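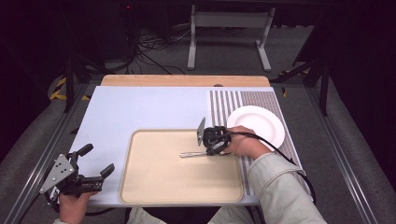
Truvel Hand Gripper Pair, Club Set

Item no. 811
Price per pair: 262
Delivery: 12 working days

The Truvel pair is made for school clubs and student teams who want to teach table tasks by hand. The student holds one gripper in each hand and does the task at normal speed, for example taking a fork from a tray and laying it next to a plate. The recordings can be used later for training the arm.

Our own robotics club in Plundunton has used this set since December for the place-setting task of the Sallmont student competition. Adjoa Annan, who leads the club, wrote to us: "The younger students learned the grip in one afternoon. The fork is still the hardest piece, it is flat and they must come at it with an angle. With plates they were fast."

In the set:
Two hand grippers, left and right
Two cables
Bag with spare screws
Printed exercise sheets for 50 lessons

Not in the set: table, tray, dishes and cutlery. Please use metal cutlery if your competition asks for it – plastic forks are lighter and the students get used to the wrong feeling.

Care: Wipe the fingers with a dry cloth after each lesson. Do not pull the gripper by its cable. Check the finger screws every week, they can become loose when many students share one pair.

Spare fingers are sold separately by Babić, also in single pieces. When ordering, write if you need left or right.

Page updated 2021-01-31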